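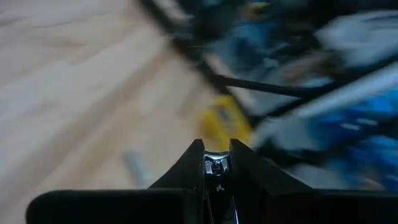

Week 5: Withholding and the group narrator

Reading for this week: Thảo Nông, Bakilana (Janik, paperback), chapters 1 to 14. Bring the book to class. Page numbers in these notes are to the paperback.

Bakilana is a young adult mystery told by four students at a boarding school in Stanano. A fifth student, Ines, goes missing on the last night of term in December. Each of the four gets a chapter in turn, always in the same order, and each of them knows something the others don't.

1. What counts as withholding

A narrator withholds when they know a fact that matters and the reader isn't given it. Keep this separate from lying. Ruben lies once in the first 14 chapters (p. 46, the boat key). Everything else he keeps from us is done by changing the subject, usually to his brother.

Mark each place where a chapter ends earlier than the conversation in it would have. Most are easy to spot. The one on p. 50 is harder, as the missing part is filled in by a different narrator two chapters later, and her version leaves out his apology.

2. Voices

Readers often complain that four teenage narrators sound alike. Nông gives each one a habit of attention:

Ruben notices exits and who is standing near them.
Cass reports what people say, nearly word for word, with very little on how they look.
Odile lists prices.
Mei talks to Ines directly, as "you", until chapter 9.

Look at chapter 9 closely. The "you" drops out halfway down a page and the grammar goes into the past tense. Some readers take it as a confession. I think it is grief, but either reading can be argued if you quote from the text.
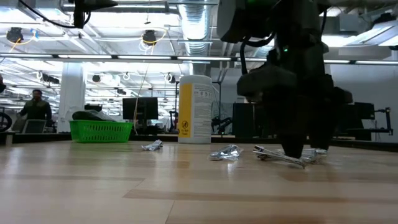
Black robot arm with its gripper lowered close to a pale wooden tabletop.

3. Fair play

The older rule was that a reader should have every clue the detective has. With no detective, the rule gets murky. Come ready to say whether the school newsletter in chapter 3 is a fair clue – it is printed in full, but the date on it is easy to skip.

Written task

One page on a single chapter ending. Say what is held back, who knows it, and what the next narrator does with the gap. Please don't summarize the plot.

Related handouts
Week 3: Red herrings and honest clutter
Week 4: The closed setting
Week 6: Writing the sequel
Reading list: Stololier mysteries for younger readers

Questions about the course: see the contact page | © 2023 | Back to top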